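Visita al taller de terminales de Stuva

El viernes por la mañana la nave de Stuva abrió sus puertas a clientes, proveedores y gente del barrio. Éramos 20 personas, repartidas en dos turnos, y a mí me tocó el primero. Fui por interés propio: en el almacén donde trabajo usamos terminales de mano para leer etiquetas y hace tiempo que quería ver un taller donde los arreglan.

La nave está al final de un polígono, después de la rotonda de Van Rooij. El edificio es de 1905 y fue hilandería; queda el número de la fecha sobre la puerta lateral y poco más. Por dentro todo es reciente. El autobús deja a diez minutos a pie, y quien vaya en coche tiene que aparcar fuera porque el patio está reservado para las furgonetas.

Nos recibió Abenezer Endale, jefe de taller, y empezó por la zona de entrada de mercancía. Cada envío se registra al llegar con un número propio. El último de aquella mañana era el 3852. Ese número se anota en la hoja de trabajo y acompaña al aparato hasta que vuelve a su dueño. La etiqueta del transportista se deja puesta en la caja, porque muchas veces el equipo se devuelve en el mismo embalaje.

Los envíos se reparten en cajas de plástico según su procedencia o el tipo de trabajo. Pregunté por qué no usaban estanterías y la respuesta fue que las cajas se mueven con más facilidad de un puesto a otro. También se apilan cuando hace falta sitio - y hacía falta, porque noviembre es el mes en que los almacenes mandan a revisar todo antes de la campaña de Navidad.

Pasamos después por el cuarto de recambios. Es pequeño y entramos en dos tandas. Guardan tapas, teclados, pantallas, baterías y una cantidad considerable de tornillos, separados por modelo. Parte del recambio les llega a través de Triver, con plazos que, según Endale, han mejorado desde el verano. Las baterías tienen armario aparte y un registro de entradas y salidas. Las hinchadas o golpeadas van a un recipiente metálico que recoge una empresa autorizada.

La parte más larga de la visita fue la de los puestos de trabajo. Cada técnico tiene su mesa y organiza los envíos a su manera. Algunos los tienen en el suelo, al alcance de la mano, y otros prefieren pedirlos de uno en uno. Nos dejaron acercarnos bastante, con la única condición de no tocar nada y no apoyar bolsos ni chaquetas.
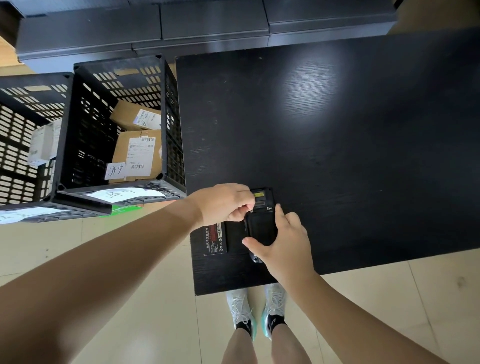

Trabajo sobre un equipo de mano sin la tapa trasera. A la izquierda, la batería.

El procedimiento que nos explicaron es siempre el mismo. Se pone el aparato boca abajo, se quita la tapa y se saca la batería antes de tocar ninguna otra pieza. Luego se revisa el hueco: contactos, posibles restos de humedad, tornillos que falten. Si los contactos están sucios se limpian y se vuelve a probar con una batería del taller. Muchos aparatos que llegan como averiados no tienen otro problema que ese. Endale calcula que una revisión sencilla lleva casi 10 minutos; una pantalla rota puede ocupar buena parte de la mañana.

Me fijé sobre todo en las manos. Los aparatos son gruesos y parecen toscos, pero las piezas de dentro son pequeñas y se trabajan con la punta de los dedos. Una mano sujeta el cuerpo contra la mesa y la otra hace el resto. Un señor del grupo, relojero jubilado, preguntó por los destornilladores y se quedó un buen rato hablando de puntas imantadas con una de las técnicas. Ella no las usa cerca de algunos componentes. Él tampoco las usaba, por otros motivos.

Hubo preguntas sobre precios, que no quisieron contestar delante de todos, y sobre si merece la pena reparar un terminal con varios años. La respuesta fue que depende de los recambios disponibles y de si el programa del cliente sigue funcionando en ese modelo. En mi almacén tenemos tres guardados en un cajón por culpa de la batería, así que tomé nota del formulario de envío. Hay que indicar el modelo, describir el fallo y quitar la funda y la correa, que se pierden con facilidad.

La última parada fue el banco de pruebas. Allí se deja el aparato encendido, se leen códigos impresos en papeles de distinta calidad y se comprueba la conexión. Los resultados se pasan a un programa llamado Prurness, que genera el informe para el cliente. Nos enseñaron uno de muestra. Era de una sola página y se entendía bien - bastante mejor que los que recibimos nosotros de otros talleres.

Terminamos en el comedor de la plantilla con café y unas pastas. El segundo turno ya esperaba en la puerta, de modo que la despedida fue rápida.

Algunos datos prácticos para quien quiera ir: la visita es gratuita, pero hay que apuntarse por correo. Conviene llevar calzado cerrado. Se pueden hacer fotos en los puestos, no en el banco de pruebas. Hay una escalera para subir al comedor y no vi ascensor, aunque el resto del recorrido es en planta baja. La próxima jornada todavía no tiene fecha; me dijeron que la anunciarán en el tablón de la entrada y en su página.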